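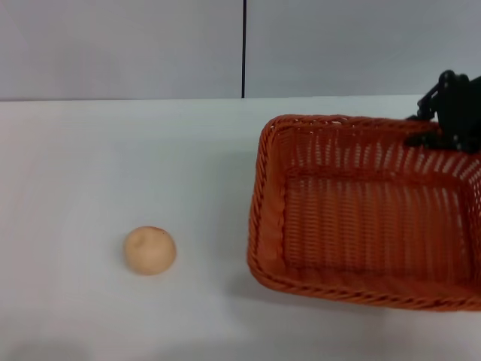
Ball and basket, Table 2, Ullham site.

Home | Forums | Workplace and Staffing | Members | Search

Topic: Automated placing at Ullham and the revised duties for table staff

Posted by: hmoldovan_ops
May 5, 2021

Colleagues are invited to comment on the change in duties at the Ullham preparation room before the text goes to the works council. The Simlow arm will take over the placing of modeling clay pieces into baskets. Four posts are affected. No post is to be removed. Staff at the tables will move from hand placing to setting out, checking and recording, and each will receive training from Nivel before the new duties take effect. The target for the first period is 200 baskets per shift, against 179 by hand.

Comments should be limited to the duties, the training and the shift pattern. Pay grades are being handled separately.
Horațiu Moldovan, Operations

Posted by: tablehand_west

Thank you for posting the text here. I have worked in the room for six years and I would like one point made clearer. The draft says staff will "supervise" the arm. At present a person at the table decides when to stop for a minute, when to change the order of work, and when a piece is too soft to go in. Under the new wording the pace is set by the machine and the person answers for the result. I do not object to the arm. I object to being responsible for a speed I did not choose.

Posted by: R_Quality

I must disagree in part. The hand placing work has been the main source of wrist complaints in our records since I took over the file, and several of those complaints came from people who never asked for a transfer. A change that takes the repeated reach out of the job deserves support. The question of pace is a fair one, but it can be settled by giving table staff the authority to lower the speed setting. That authority should be written into section 3.

Posted by: tablehand_west

Authority on paper is welcome. Will the shift total be adjusted when it is used? If the target stays at 200, the setting will be left where it is.

Posted by: hmoldovan_ops

The target is an average over the month and will not be applied to individual shifts. I accept that the draft does not say so. It will be amended. Section 3 will also state that any person on duty at the table may reduce the speed without prior approval.

Posted by: night_desk_2

A practical matter. The round pieces have a flat side where they rest on the table, and the checking sheet has no box for shape. On nights we have been writing it in the margin. If checking is to become the larger part of the job, the sheet should be redone first and the training built on it. We were given the new sheet after the training last November, and the first month of entries could not be used.

Posted by: R_Quality

Agreed. I will circulate a revised sheet to both shifts and will ask Nivel to hold the session until it is approved.

Posted by: tablehand_west

With those two amendments I would support sections 1 to 3. I remain opposed to section 4, which allows one person to cover two tables. It does not follow from anything the arm does, and it appears to me to be a staffing decision placed in an automation document.

Posted by: hmoldovan_ops

Section 4 is noted as disputed and will go forward with that remark attached. The works council may take it separately.

Contact the moderators | Copyright Moldovan | Back to top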